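# How a Robot Arm Gets Its Morning Check

A robot arm cannot tell when one of its own screws is loose. It only follows its program. For that reason, the arm at the Vimari workshop gets a check before it does any work. Darlene Paquette does the check and writes the results in a notebook.

## Step 1: Power off, then look

Darlene turns the power off first. With the power off, the motors cannot move and fingers are safe. She looks at the screws on the wrist and tries each one with a small screwdriver. A screw should not turn. If it does, she tightens it and makes a note.

Next come the cables. A cable carries power or signals, much as nerves carry signals in your body. Each cable needs some slack, because the arm bends at its joints. A cable that is too tight can pull out of its plug. One that is too long can catch on something.

## Step 2: The grip test

The power goes back on. The gripper has two fingers, and they must press on a block from both sides with the same force.
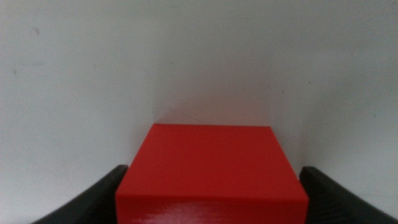
Force is measured in newtons. Holding up a medium apple takes about one newton. The gripper at Vimari is set to 11 newtons for blocks. With too little force, a block slips. With too much, the motor gets hot and wears out early.

The test is simple. The arm closes on a block, lifts it, waits, and puts it down again. Darlene repeats this 40 times. If one block drops, she cleans the fingers with a dry cloth and starts over. Dust makes fingers slippery - the same thing happens with a dusty floor and socks.

## Step 3: Finding the right spot

A robot stores places as numbers. One number says how far left or right, one says how far forward or back, and one says how high. Setting these numbers correctly is called calibration. People also put small pen marks on a table to help them return a block to a known place.

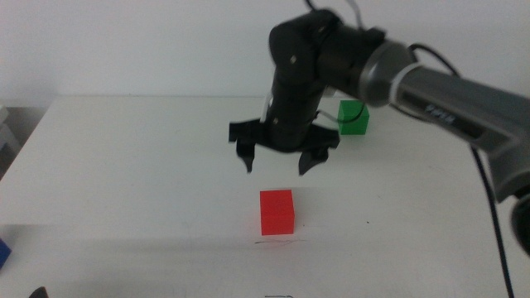 If the gripper stops to one side of its target, the stored numbers are wrong. Darlene moves the arm slowly to the correct point and saves the new numbers. Then she runs the move again to check it.

## Step 4: Write it down

The notebook has a line for every check. Yogesh Katiyar reads it every September and looks for parts that need attention often. The finger pads are replaced after 700 hours of work, even if they still look good.

### Words to know

**Gripper:** the part of a robot that holds things.

**Joint:** a place where the arm can bend or turn.

**Calibration:** setting a machine so that its numbers match the real world.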